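Home Notebook Projects Bench log Contact

February
Posted by the bench two notebook
5 min read

Backdrop and lettering, bench two

Writing this up before I forget which bits worked, and so whoever sets up the next bay doesn't have to start from scratch like I did. Kettle's on, it's twenty past four, and my shoulders are sore from holding my arms over my head for most of the afternoon.

So, the fabric. We'd been going back and forth on paint versus cloth for the wall behind the bench and cloth won, mostly on price and partly on the fact that I didn't want to be breathing matte black paint in here in summer. I ordered the Jakisby stuff in the end. It came folded into a tight little square, which I should have expected, and the fold lines are still in it. I gave it a go with the iron over a tea towel on the lowest setting and got a shiny patch near one hem, so I stopped right there and turned that end to the bottom. If anyone has a steamer at home they're willing to lend, please bring it in! I'd rather steam it in place than take the whole lot down again.

Cut length was 300 cm, and I left both ends unhemmed for now. It doesn't fray much. I meant to run a line of stitching along the top so the clips had something to bite on, but the sewing machine is still in pieces from the canvas job, so I just doubled the fabric over.

Clips: small dark ones, out of the tin on the second shelf. I tried the big bulldog ones first and they're way too heavy, they tip forward and drag the top edge down with them. The small ones hold fine. I had them evenly spaced to begin with and the cloth sagged, so I pulled a few out and moved them about by feel. They look a bit random now but it's sitting better. The one in the middle went on first and I worked outwards from there, which I'd do again.

Then the letters, which was the fun part. The plain black was pretty grim to look at all day, and I had the leftover sheets from the Salcedo open day sitting in the drawer, so I thought, why not put the name up. Cut the lot with the craft knife and changed the blade twice. I know the done thing is to pick one colour and stick with it, but I only had scraps, so every letter got whatever sheet it would fit on.

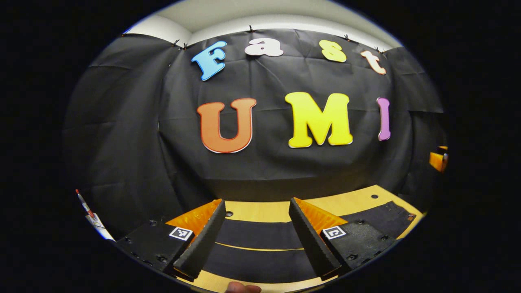
I went lowercase after the F on the top line, and capitals all the way along the bottom, and I made the bottom ones bigger so the name carries from the door. The U was the hardest to cut by a mile. Inside curves and a straight blade don't get along, and I went through two sheets before I had one I was happy with. The thin white edge on it is what was left when I trimmed, and I liked it enough to do the M the same way. The I took all of a minute.

Sticking them to fabric is its own headache. Notes on what I tried:

Double-sided tape (the cheap roll): held for the length of a cup of tea, then the s dropped off behind the bench and I had to fish it out with a ruler.

Vinosex fabric tape, the stuff in the green packet: much better. Grips the weave and hasn't let go so far. Don't put it on until you're sure, though, because it pulled fluff off the cloth when I lifted the t to have another go. That's part of the reason the t is on the angle it's on. The other part is that the fabric curves there and I was leaning.

Pins: no. They show, and I kept finding them with my thumb.

I did not use a level. I started to, and then remembered the cloth isn't flat, so a level line on it looks crooked anyway. I stood back by the door and squinted and that was good enough. The I is a fair way off from the M and I know it is. I ran my spacing from the left, ran it badly, and by the end I was over by the side with one letter in my hand. I'm leaving it. I've got kind of fond of it out there on its own.

The bench itself didn't need much. I wiped the wood down with the Prokov soap (one capful in a bucket, it's strong) and laid the black mat back across it. I did think about covering the whole top, but I like having the timber showing on either side of the mat, it warms the place up a bit. The two little holes are staying too. I had filler out and ready for them and then thought we'd only end up drilling them again.

Costs, for the folder: 169 for the fabric with postage, 14 for the Vinosex tape. Letters were free, being scraps. Receipts are in the envelope taped inside the cupboard door, order number ends in 664 if anyone wants more of the same cloth.

Still to do:
- steam the creases out, once there's a steamer
- stitch the top hem when the machine's back together
- more small clips, the tin's nearly empty
- go over the edges of the a, one corner feels a bit lifty
- put the craft knife blades in the sharps jar and not on the windowsill (me)

Leftover fabric is rolled up behind the paper offcuts. There's enough there for one side of bench three if you're not fussy about a join.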